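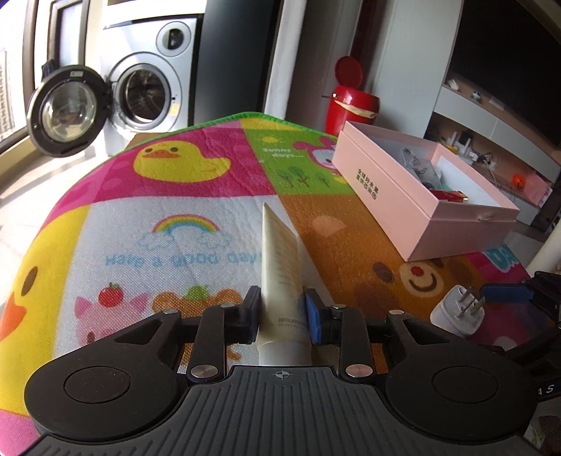 Too greasy, was the word back from Gatchalian, and it still smells like candles after ten minutes. They also asked if we could get it to sink in faster without going thin.

14 Nov 2019

Hand cream, second go at the Gatchalian recipe. Same oils as before but cut the beeswax by a third and swapped half the almond oil for the light ester from Zotitz. Emulsifier unchanged. Batch size 440 g, big enough for the tall beaker so the stick blender head stays under.

Oil phase melted slow, the wax pellets hung around at the bottom a long time. Next time grate or start them first. Water phase ready way too early and sat there losing water under a loose lid. Weighed after, 433 g total in the beaker. Some of that is whatever stuck to the blender, didnt scrape it. Should top up with hot water before combining, wrote this in the last entry too and still forgot.

Poured oil into water this time. Turned white right away, nice and glossy. Blended in short bursts, rested, blended again. At 40 C put the preservative in and stirred by hand. pH strip between two colors as usual, calling it fine for now but the meter needs new buffer. Buffer is on the Zurkar order, not here yet.

Feel: much better than last time. Spreads easy, a little drag near the end, no white streaks unless you really use too much. Smell is still waxy but you have to put your nose in it. Not adding perfume to cover it up, Gatchalian said unscented and I'd like to keep it that way.

Texture worries me some. Looked good at pouring but it has gone softer than I expected as it cooled. Could be the ester, could be all that blending. Changed two things at once, dumb. Redo with the old amount of almond oil and only the wax cut.

Samples:
- two jars on the bench shelf, room temp
- one in the warm cabinet
- one in the fridge, back left, labelled, please do not move to the door again

Check for weeping and for grainy bits. Last batch went grainy in the fridge jar first, shea butter I think, cooled too slow. Ice bath under the beaker this time and stirred the whole way down.

Jikholm sent their price list. Their wax is cheaper but comes in slabs, and after today I am not cutting slabs. Ask about pellets.

To do: buffer, more strips, wash the blender head properly (oil behind the blade gaurd, found it when it dripped on the scale). Find out how long Gatchalian wants it to keep on the shelf. If it's past January we need the longer warm test and I should of started that already.

Fridge jar first thing tomorrow.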